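Bundar FM-2 Benchtop Crossflow Filter: Review After a Season of Use
Posted 25 May 2018
Filed under: Filtration, Small-Scale Process Equipment

The Bundar FM-2 is a benchtop crossflow unit for people who need to clarify or concentrate small batches of liquid and do not want to buy a pilot skid to do it. It consists of a feed pump, a flat-sheet membrane cell, a retentate valve, two pressure gauges and a stand. The unit reviewed was bought at list price through Coughlan, the regional distributor, and was put into service in February. It has been run on three kinds of feed: rinse water carrying fine textile fibers, spent coolant from a grinding machine, and a cloudy apple juice.

Setup

The unit ships in two boxes. Assembly is simple, but the manual is arranged by part number and not by task, so expect to flip back and forth. The cell bolts should be tightened in a cross pattern. The manual gives the torque figure in a table near the back and leaves it out of the assembly section entirely. If the bolts are pulled down unevenly, the cell weeps at one corner as soon as the retentate valve is closed.

Fittings are standard sanitary clamps on the feed side and push-in tube on the permeate side. The push-in fittings are the weakest part of the package. One leaked from the first day and was replaced with a Tusero compression fitting, which has given no trouble. Coughlan offered to send another push-in fitting of the same type. The offer was declined.

The stand is powder-coated steel and is heavy enough that the pump does not walk it across the bench. There is no drip tray. Buy one.

Pump and controls

The pump is a three-chamber diaphragm type with a speed dial. Flow is steady at the middle and upper settings and noticeably pulsed at the low end. Pulsing does no harm to the membrane, but it makes the gauges hard to read, and any pressure written down at low speed should be treated as an average taken by eye.

The retentate valve is a needle valve with fine threads and holds its position well. Both gauges are liquid filled. They agreed with each other when connected to the same port, which is the first thing to check on any crossflow rig, given that the pressure drop along the cell is found by subtracting one reading from the other.

There is no automatic shutoff. If the feed tank runs dry, the pump keeps going. Bundar sells a float switch as an accessory, and it should have been included at this price.

Performance on fiber rinse water

Rinse water was the reason for the purchase. The feed is mostly clean water with short cotton and polyester fibers, some surfactant and a small amount of dye. Fibers this long do not enter the pores at all. They lie down on the surface as a mat, and the mat then catches everything smaller. In dead-end filtration the same feed blinds a cartridge quickly.

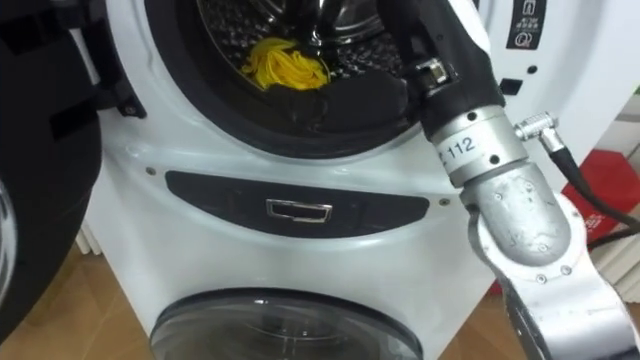 A bag prefilter upstream makes more difference than any setting on the unit itself. Without one, permeate flow fell steadily and was down to half of its starting value after 90 minutes. With a Fomus felt bag in the line, the same drop took 180 minutes, and most of the loss was recovered by opening the retentate valve fully and running at high crossflow with the permeate line closed. The bag needs to be changed before it is visibly full. A loaded bag starves the pump, and the first sign is a rise in noise.

Permeate from this feed was clear by eye. Dye passed straight through, as expected for a microfiltration membrane. Anyone who needs color removed will have to fit a tighter sheet, and the pump does not have the pressure for much tighter than the standard range.

Performance on coolant

Spent coolant was harder. The membrane supplied with the unit is a general-purpose polymer sheet, and free oil fouls it badly. Skimming the tank first is required. With skimmed coolant, the unit removed the grinding fines and returned a fluid that looked usable, though no concentration or bacterial testing was done for this review. Recovery after cleaning was poorer than with rinse water, and the sheet was retired at the end of the trial.

Performance on juice

Apple juice gave the best results of the three. Flow dropped early as a pectin layer formed and then leveled off. Treating the juice with enzyme beforehand raised the level at which it settled. The dead volume in the cell and tubing is small, so little product is lost at the end of a batch. A separate set of tubing was kept for food work, along with a new sheet and new gaskets. The manual does not say whether the pump diaphragms are rated for food contact. Coughlan confirmed in writing that they are, but the question should not have to be asked.

Cleaning

Cleaning is done in place with warm caustic followed by a water rinse. The low points in the tubing do not drain on their own, and the unit has to be tipped to empty them. The cell gasket should be taken out and wiped each time it is opened – fibers collect in the groove behind it, and a single strand across the sealing face is enough to cause a leak.

Replacement sheets are sold in packs of 3. They can be cut from roll stock with a template if the cost of the packs becomes a problem, and the cut sheets sealed as well as the factory ones.

Good points
Solid stand, good gauges, fine control at the valve
Small dead volume
Membrane change takes little time

Bad points
Push-in fittings
No dry-run protection without the accessory
Manual poorly arranged
Pulsed flow at low speed

Rating

Four out of five for juice and similar feeds. Three out of five for fiber-laden water, on the condition that a prefilter is fitted. Not recommended for oily feeds with the standard sheet. A ceramic cell is listed in the Bundar catalog for the same stand, but Coughlan had none in stock and it has not been tested.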